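Student Project Report
Keyboard Practice in a Small Room: Building a Low-Cost Stand and Sound Shelf for a Stage Piano
Author: Pylypenko
Version for the project archive, September 16, 2026

1. Background

Many students in Drenurville rent one small room and want to keep playing, but a proper piano is too large and too heavy for them. They buy a portable keyboard and put it on a desk. I did the same in my first year. The desk was too high, my wrists became tired after a short time, and the neighbours under me could hear every key, also when I used headphones. The sound they heard was the knocking of the key mechanism, which travels through the legs of the furniture into the floor.

My project had two aims. The first was a stand with the correct playing height, which can be folded and put behind a door. The second was to reduce the knocking in the room below. I did not try to change anything inside the instrument.

The keyboard I used is a second-hand Celtisel with 88 weighted keys and no built-in speakers. The previous owner had lost the music rest, so I also made a new one.

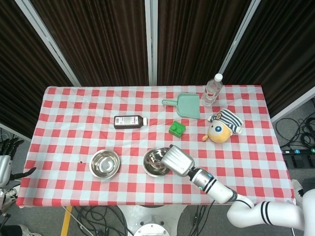
Fig. 1. Table with checked cloth, curtain partition behind.

2. The stand

I compared the cross type of stand (two legs in the form of an X) with the table type. The cross type is cheap and folds flat, but the knees touch it when the player uses the pedal. The table type gives free space for the legs. I chose the table type and gave it hinges on the two side frames, so that they fold inwards.

The first version was made of pine and moved from side to side during loud passages. I added a diagonal brace at the back and changed the wood screws at the corners for bolts with wide washers. After this the movement was small enough that I stopped noticing it while playing. The bolts need to be tightened again every few weeks.

The complete cost of wood, hinges, bolts and rubber was 681 crowns. The tools were borrowed from the workshop and are not included.

3. Reducing the knocking

I tested three kinds of foot under the stand: hard rubber, soft rubber and a sandwich of cork and felt. A fellow student sat in the room below and gave each one a mark from 0 to 10, where 10 means that the knocking is very disturbing. She did not know which foot was in use. I played the same exercise every time, first softly and then loudly.

Without any feet the mark for loud playing was 7. With the soft rubber it fell to 2. Hard rubber made almost no difference. Cork and felt was good at first, but the felt became flat during the winter and in December the result was clearly worse, so I removed it from the comparison.

I know that one listener is not many. A proper measurement with a vibration sensor would be better, and I asked for one at the Pluvumholm workshop, but it was already reserved for the whole term.

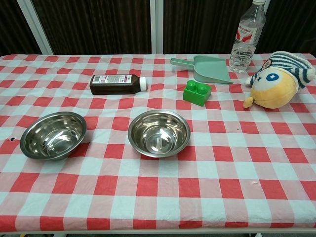
Pluvumholm - Musical Instrument Workshop, Student Projects

4. The music rest and the shelf

The new music rest is a thin board with a narrow lip. It stands in the two original slots on top of the keyboard. The angle was difficult. When it was too steep, thick books fell forward, and when it was too flat, the lamp made a reflection on the paper. I finally cut three pairs of supports and kept the middle one.

Under the keyboard there is a shelf for the headphone amplifier and the power supply. I put a strip of foam between the shelf and the frame - without it the shelf made a buzzing noise on some low notes when small speakers were connected.

5. What I would change

The stand is heavier than I planned. Aluminium side frames would help, but I have no experience with this material. The pedal also slides away on a smooth floor, and a small mat with a stop at the back would be a simple addition. I would also like to round the front edge of the shelf, where I have hit my knee several times.

Drawings and the cutting list are in the workshop folder, together with the marks from the listening test.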